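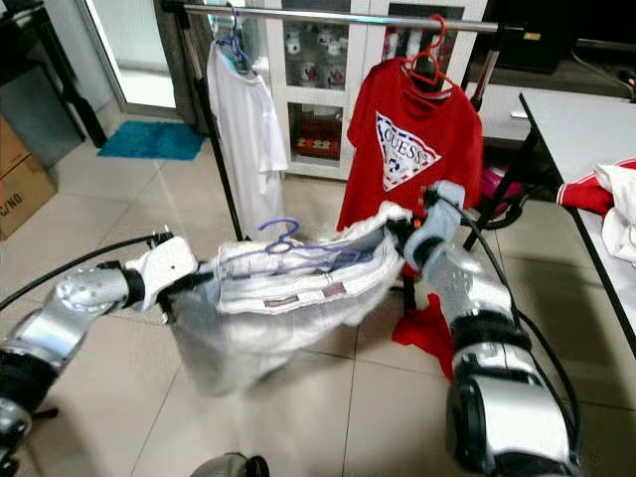
Figure 1. Bimanual garment handling from the head camera: both grippers hold a white garment, with a purple hanger lying across its top and the clothes rack behind.

Lecture Notes: Learning Bimanual Manipulation of Deformable Objects
Prepared by Catalina Farías for the Wastano graduate program in robotics

2.1 Motivation
A rigid part can be described by its pose. A garment cannot: its configuration changes with each grasp, and much of its surface is hidden in folds. Students should keep this in mind when reading Figure 1, where the lower part of the cloth hangs freely and neither gripper constrains it.

2.2 Method
The Desten policy is trained by imitation. Operators teleoperated both arms through the hanging task, and 3972 demonstrations were retained after screening. At each step the network receives the head-camera view and the joint positions of both arms, and predicts a short sequence of joint targets – a technique known as action chunking. The baseline, Flendent, uses the same inputs but predicts a single step.

2.3 Results
Each policy was evaluated over 216 trials. Desten completed the task in 87 per cent of them. Flendent performed worse on long-sleeved garments, where small errors accumulated while the fabric was under tension. Labelled failures fell into 2 categories: slipping at the collar and missing the bar with the hook.

2.4 Preparation for the tutorial
Read the Benítez report, sections on grasp selection and recovery behaviour. Be ready to explain why a longer action chunk may reduce accumulated error yet delay the response to a slip.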